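**FOR IMMEDIATE RELEASE**

# Tuvell sets equipment plan for hand-held grippers, with first order due in February

Tuvell will buy 15 hand-held grippers over the coming budget year and has chosen Ternance to supply them, the company said Wednesday. The tools are used by a person to pick up and move objects while a camera records the work, and the recordings are used to train robot arms.

The order will be placed in 2 parts. Nine grippers are due in February and the other six will follow once the first group has been in daily use for a full quarter. The price is $1,474 per gripper, including the camera mount and one set of spare fingertips. Laptops, monitors and cables are budgeted separately.

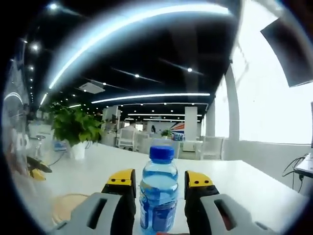 *A hand-held gripper at a water bottle on the work table.*

Tuvell has borrowed tools from project to project until now. Nilmini Haque, who manages equipment planning, said that made it hard to work out what a station costs to run.

"We knew what we paid for arms. We did not know what we paid for everything that comes before the arm," Haque said. "Fingertips wear out, cables get replaced, and those costs were sitting in four different project budgets. Now there is one line for them."

The purchasing group compared offers from Ternance and Espinoza using everyday items: drink bottles, a round wooden base and a clear plastic dome. The dome was included as a wide, smooth shape that has to be held from both sides. 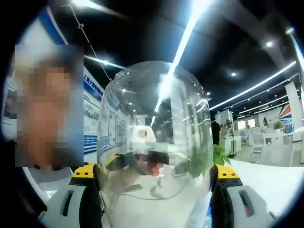
Page last changed: Wednesday, 9:15 a.m.

Both suppliers met the basic requirements. Espinoza offered a lower unit price, but its spare parts were sold only in large lots. Ternance will sell fingertips and grip pads singly, and will hold a stock of them for Tuvell through the end of the contract.

"A gripper that waits two weeks for a pad is a gripper we paid for and can't use," said Nicanor Lagos, purchasing lead. "That decided it."

Each station will be planned for two grippers, one table and a fixed set of objects. The standard set includes a bottle, a base and a dome, and one of the standard tasks ends with the bottle standing on the base under the dome.

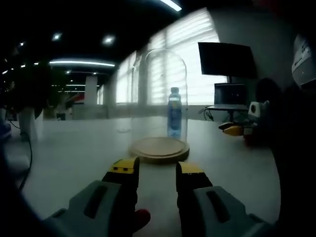
*A bottle on a round wooden base under a clear dome, with a second gripper at the right of the table.*

The plan does not include new robot arms. A decision on those has been put off until the second group of grippers is in use. Bandorero, which services Tuvell's present arms, will continue under its existing agreement.

Javiera Riquelme, who oversees the stations, said storage and charging space should be settled before the first delivery — shelving has been ordered, and one table will be moved closer to the wall outlets. Training for new operators is set at half a day per person and will be paid from the same budget.

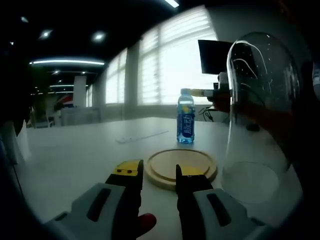 Yamila Domínguez

**About Tuvell**

Tuvell records hand work for companies that train and test robot arms. It plans and runs recording stations and prepares the finished recordings for its customers.

**Contact**

Supplier questions: Nicanor Lagos, Purchasing
Press questions: Yamila Domínguez, Communications

###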